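迪纳代尔软塑料分类回收一月起扩大范围

2022年12月12日

迪纳代尔（Dirnerdale）的软塑料单独回收将从一月起扩大到博罗（Boro）片区和斯科克盖特（Skokgate）片区。此前试点只在邓巴街（Dunbar）沿线的住户中进行，共有598户登记参加。市政环卫部门今天上午公布了新的收运安排，并同时更新了可回收物品清单。

这次扩大范围之后，居民家里的塑料袋、包装膜、自封袋、零食袋和小商品外包装可以装进专用的蓝色收集袋，放到指定回收点。过去这类东西一律按其他垃圾处理，和厨余以外的生活垃圾一起运走。硬质塑料瓶、塑料盒的收运办法不变，还是放进原来的灰盖桶。

按照公布的安排，两个片区一共设42个回收点，大部分在现有的公交站、菜市场和超市门口，另有几处放在社区图书馆和小学外墙边。具体位置已经贴在各楼道的公告栏里，环卫部门的网页上也能按街道名查到。博罗片区的回收点先启用，斯科克盖特片区因为有两条路正在换水管，要等路面恢复以后再摆箱，环卫部门说不会拖过一月底。

收集袋由楼道公告栏旁的袋箱领取，不收费。每户第一次领一卷，用完再领。袋子上印有可以投放和不能投放的物品，字比试点时用的那一版大。试点期间不少年纪大的住户反映看不清，有人把袋子拿到窗口去问，工作人员只好一条一条念。
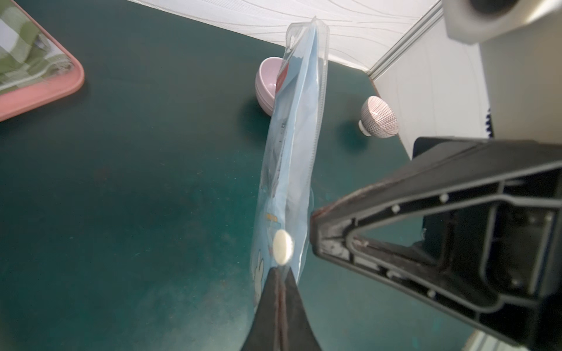 环卫部门在通报里说，试点开始时的收集质量并不理想。头一个月送到分拣站的软塑料里混有纸杯、铝箔托盘和没有倒干净的酱料袋，分拣站不得不把整袋退出来，转到焚烧线。后来在回收点旁边加了实物展示板，把能收和不能收的包装各钉了一排，情况才慢慢好起来。展示板在邓巴街保留下来，博罗和斯科克盖特的回收点也会装上同样的板。

最容易弄错的是复合包装。薯片袋内层发亮，很多人以为里面是金属，不敢放，其实分拣站收得下。咖啡豆袋上的单向气阀也不用拆。反过来，药品的铝塑泡罩板看着像塑料，却不能放进蓝袋，因为塑料和铝箔压在一起，目前的设备分不开。牙膏管和化妆品软管同样不收。

小商品包装也占了很大一块。文具、发饰、袜子、手机贴膜、厨房小工具，这些东西买回家，外面多半有一层透明塑料，里面再衬一张印刷卡片。分拣站的意见是，卡片抽出来放进废纸桶，塑料放进蓝袋；纸卡和塑料粘死的，整件按其他垃圾处理。塑料钉、挂钩和金属扣要摘掉。包装上的小贴纸不必撕，量不大，不影响后面的清洗。

试点住户里有人抱怨，拆一件小商品要分三处扔，厨房地方小，多放一个袋子都嫌挤。环卫部门的答复是，蓝袋可以挂在门后或者柜子里，软塑料压一压体积不大，多数家庭一卷袋子能用很久。至于商品包装本身用料过多的问题，通报里只写了一句“将向有关方面反映”，没有给出时间表。

商户这边的办法略有不同。沿街店铺每天拆箱留下的缠绕膜和气泡膜量大，放进居民回收点很快就会把箱口堵住。邓巴街试点时就出过这种事，早上刚清完的箱子，中午已经满到投不进去，住户把袋子堆在地上，下午一刮风，膜飘到了马路对面的树上。从一月起，商户须另行登记，由收运车上门收取，每周两趟，登记表可以在市政厅一楼领取，也可以在网上填写。没有登记的商户仍按其他垃圾缴费。 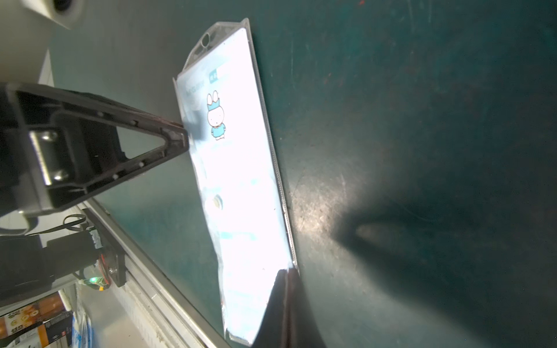
登记的商户每袋交纳15便士的处理费，按月结算。这个价格低于现在其他垃圾的计费标准，环卫部门说目的就是让店铺愿意分开放。菜市场里的摊位统一由市场管理处登记，摊主不用各自去办。市场里装海鲜和生肉的塑料袋不在收取范围之内，冲洗过也不收，分拣站没有处理这类残留气味的条件。

几家卖日用品的店主对新办法总体上能接受，但对收运时间有意见。目前排出来的时间是上午，正是店里补货的时候，后门口停不下两辆车。斯科克盖特片区的店铺大多没有后院，废膜只能先堆在楼梯间，消防检查又不允许。商户代表提出改到傍晚关店以后，环卫部门答应先按上午的时间跑一段，再根据各条街的情况调整。博罗片区的老街较窄，收运车会换成小型车。

软塑料收上来以后，先运到城北的分拣站，在那里按透明和有色分开，打包压实，再送往外地的加工厂。加工厂把它们清洗、熔融、造粒，颗粒主要用来做垃圾袋、管材外层和园林用的垫板。透明料价格高一些，有色料和印刷面积大的料只能做深色产品。今年下半年再生颗粒的行情起伏比较大，通报承认，卖料的收入眼下还抵不上收运和分拣的开支，差额由市政预算补上。

预算方面，扩大范围后新增的支出主要是车辆、箱体和分拣站的人工。分拣站会增加一个班次，招聘公告这个星期已经贴出，要求能上早班，有分拣经验的优先，没有经验的由站里带。新箱子是从邓巴街用过的那一款改来的，投放口加了一道翻盖，防止雨水进去。试点时有一段连着下雨，袋子里积水，重量上去了，送到站里还得先沥干，耽误了半天。

另一个改动是投放口的高度。原来的箱口偏高，坐轮椅的住户和孩子够不着，新箱子往下降了一截。箱体颜色保持蓝色不变，和灰盖桶、绿盖桶区分开。夜间照明不足的几处回收点会贴反光条。

邓巴街的住户从明年起也改用新版收集袋，旧袋子可以继续用完，收运人员照收。原先登记过的住户不需要重新登记，搬家的住户到新地址所在的楼道领袋即可。租房的住户和自住的住户待遇一样，不需要房东签字。

学校方面，片区内的小学会在开学后安排一次课堂活动，内容是认识包装上的回收标志。活动用的材料由环卫部门提供，学生不需要从家里带东西。有家长担心孩子把没洗过的包装带到学校，学校已经在通知里写明，教室里不设蓝袋。

有关收集质量，环卫部门定下的办法是先提醒，后退回。收运人员发现袋里混有明显不该放的东西，会在袋上贴黄色提示条，注明原因；同一回收点如果连续出现问题，就派人到现场说明。通报特别写明，现阶段不对居民罚款。商户登记后如果连续3次混装，上门收取会暂停，改正后再恢复。

邓巴街试点中，被贴提示条最多的原因是包装里有残留食物，其次是把多个小袋塞进一个系死的购物袋。系死的袋子在分拣线上打不开，工人要用手去撕，既慢又容易划伤手指。环卫部门希望居民把软塑料直接散放进蓝袋，袋口轻轻打个结就行，不要再套一层。

自封袋和带拉条的包装可以收，拉条不用剪掉。冷冻食品的袋子可以收，倒空、抖掉冰渣就行。面包袋上的塑料夹太小，会从筛网漏下去，请放进其他垃圾。快递袋可以收，面单上的姓名和电话请自己先处理。气泡信封如果外层是牛皮纸，按其他垃圾处理；如果里外都是塑料，放进蓝袋。一次性手套、保鲜膜用过以后沾油较多，暂时不收。 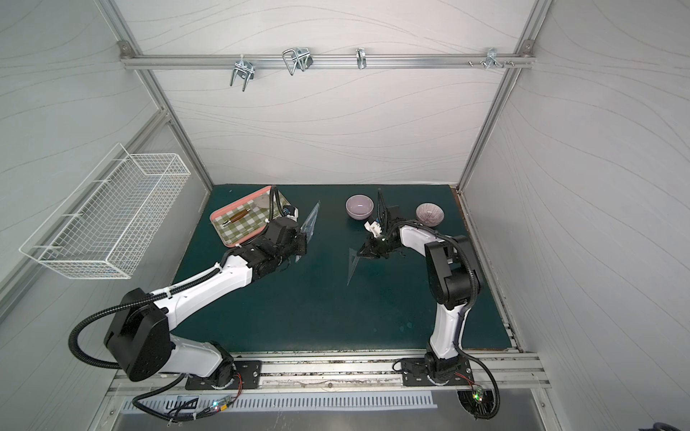 包装需要洗干净再放吗？

倒空后没有残渣就可以投放，不要求用洗洁精清洗。装过酱料、油脂或宠物湿粮的袋子，用洗碗剩下的水涮一下，晾干再放；涮不掉的放进其他垃圾。

错过了收运时间怎么办？

居民回收点全天可以投放，不受收运时间限制。箱子满了请把袋子带回去，或者送到最近的另一处回收点，不要放在箱子旁边的地上。箱体侧面印有报满电话，上班时间打通后当天会派车。

不在这两个片区的住户能不能用这些回收点？

目前不检查住址，路过时带来投放没有问题。不过收集袋只在已经开通的片区发放，其他片区的住户可以用普通的透明塑料袋代替，黑色袋子不收，收运人员看不到里面装了什么。

其余片区什么时候开通，通报没有给出日期，只说要看博罗和斯科克盖特运行以后的收集量，以及分拣站新班次能不能招满人。城南的几条街地势高，冬天路面结冰时大车上不去，收运路线还在重新安排。

节日期间的收运也有变动。圣诞节当天和元旦当天停收，停收当天的路线顺延到第二天。礼品包装纸如果是纯纸的，放进废纸桶；带亮片、覆膜或者揉成一团后会自己弹开的，按其他垃圾处理。彩带和蝴蝶结不收，容易缠住分拣线的滚轴。圣诞树的收取地点另行通知。

收集袋领取点、回收点位置和商户登记表均可在市政厅一楼服务台查询，服务台中午不休息。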